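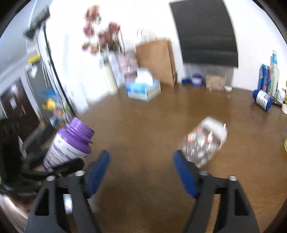 An open purple plastic bottle near a wooden tabletop with a glossy surface.

Plurden Extends Wireless Fire Detection to Older Residence Halls

Plurden College has approved the installation of a wireless fire detection system in its older residence halls. The work will begin in December, after students have left for the winter recess, and will continue in stages through the spring term.

The system is supplied by Lovorance and will be installed by Bednarek, the contractor responsible for the college's existing alarm maintenance. It will replace wired smoke detectors in three halls where the original cabling has reached the end of its service life. A total of 223 detectors will be fitted, together with 41 manual call points and new sounders on every landing.

Each hall will have its own control panel, linked to the monitoring desk at the main gatehouse. The detectors will send a supervision signal to the panel at regular intervals. If a signal is missed, the panel will report a fault and show the room number of the device concerned. Low battery warnings will be reported in the same way, well before a battery needs to be changed.

"The halls were built with solid masonry walls, and running new cable through them would have meant closing whole floors for weeks," said Nnamdi Shehu, director of building safety. "A radio system allows our contractor to complete most rooms in a single visit."

The decision follows a review that began in 2021, when repeated wiring faults in Brilisell Hall led to a number of unwanted evacuations. The review examined the cost of rewiring, the condition of plaster ceilings and the likely disruption to residents. It also included a radio survey of all three buildings to confirm that signal levels were adequate in basements, stairwells and enclosed kitchens. Two additional repeaters were added to the design for Brilisell Hall as a result.

Heat detectors will be used in shared kitchens, where cooking fumes have been a frequent source of false alarms. Bedrooms and corridors will have combined smoke and heat detectors. Rooms assigned to residents with hearing loss will also be equipped with a flashing beacon and a bed shaker, both connected to the hall panel.

The existing wired system will remain in operation in each building until the new equipment has been tested and accepted. During the changeover, the gatehouse will monitor both systems - a fire watch will also be kept overnight on any floor where detectors are temporarily out of service.

Residents returning early from the recess may hear brief sounder tests between 10 a.m. and noon. No evacuation is required during these tests unless the sounder continues for over one minute. Notices giving the test schedule will be posted at hall entrances and beside each elevator.

Residents are reminded that detectors must not be covered, painted or removed. Anyone who finds a damaged or loose device should report it to the gatehouse, which is staffed at all hours. Requests for a beacon or bed shaker should be sent to the Office of Building Safety before the end of the fall term.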